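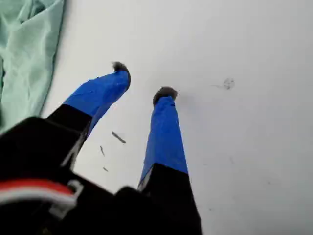 Unit 4: Cloth on a flat surface

Flata handout, November. Read with the Nyaga notes on folding.

A cloth dropped on a table has no fixed shape. Find one edge first and follow it to a corner. Folds may hide both.
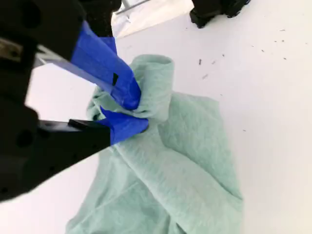

Pinch a single layer where possible - a double pinch carries the crease along. Lift, let the cloth hang, then lower it edge first. Smooth from the middle outwards.

Exercise: repeat 40 times and note each failed grasp.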